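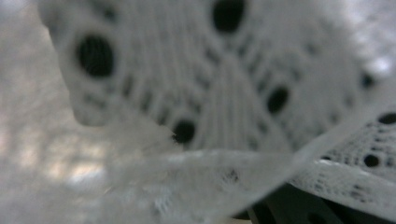 Cinda (student project)

Cinda is a student robotics project based at the Stondley Technical School. It studies how a simple two-finger gripper can pick up, hold and fold thin cloth, with lace as its main test material. The project is run as a year-long elective class and also enters the Valdovinos Soft Goods Challenge, a regional student competition held every November. The name is used for the class, for the competition team and for the hand-held gripper tool that the students build.

Background

The school had offered a general robotics class for several years before Cinda began. That class worked mostly with rigid parts such as blocks, bottles and gears. A group of students asked to work on laundry and sewing tasks instead, and the first Cinda section opened with 15 students. A second section was added the following year, bringing enrollment to 31.

Lace was chosen after trials with cotton dish towels and felt. It is thin, it stretches differently in each direction, and its openings let a camera see through one layer to whatever lies behind it. Students found that software written for towels often mistook a hole in the lace for the edge of the cloth. This problem became the main subject of the class.

Equipment

The gripper tool is held in one hand and closed with a trigger. A small camera is mounted on it and looks toward the fingers, so that the recording shows the cloth from close to the point of contact. At this distance the individual slits and eyelets of a lace pattern can be made out, although parts of the cloth are often out of focus. Folds that pass very near the lens appear as pale, partly see-through bands.

The finger pads are made by the students and are replaced when they wear. Early pads had a coarse grooved surface that caught on loose threads. The present pads are smooth, with a thin rubber backing. The trigger housing is an adapted design from Jasamik, a small supplier of classroom robotics kits, which also provides the school with spare springs and cable clips.

Class work

The class meets twice a week. In the first term, students use the tool by hand and record short handling tasks: lifting a corner, separating two layers, turning a piece over and laying it flat. Each recording is limited to 30 seconds. Students then label the recordings, marking the moment of first contact, the moment of release and any slip between the two.

In the second term the recordings are used to train a program that moves a table-mounted arm fitted with the same fingers. The arm is slower than a student's hand and is tested on one layer of cloth before it is given two. Grades are based on the labeling, a written log and a final demonstration. A failed demonstration does not lower the grade if the log explains the failure.

The shared collection held 167 recordings on 7 October 2020, when the class adopted its current labeling rules. Older recordings were relabeled over the rest of that term. Blurred recordings are kept, but are marked so that they can be left out of training.

Competition

The Valdovinos Soft Goods Challenge has three rounds – pick, spread and fold. Teams receive the cloth on the morning of the event and may not change their finger pads after the first round. Cinda placed sixth in its first appearance and third in its second, when it had the best score in the spread round. Its weakest round has been folding, where the arm tends to drag the upper layer out of line.

After the second event the organizers changed the scoring so that snagged threads count against a team. The Cinda team had asked for this rule, and lost points under it the next year.

Related work

Some former students have continued with a smaller project on net curtains, using the same tool with longer fingers. It shares the Cinda labeling rules but keeps a separate collection.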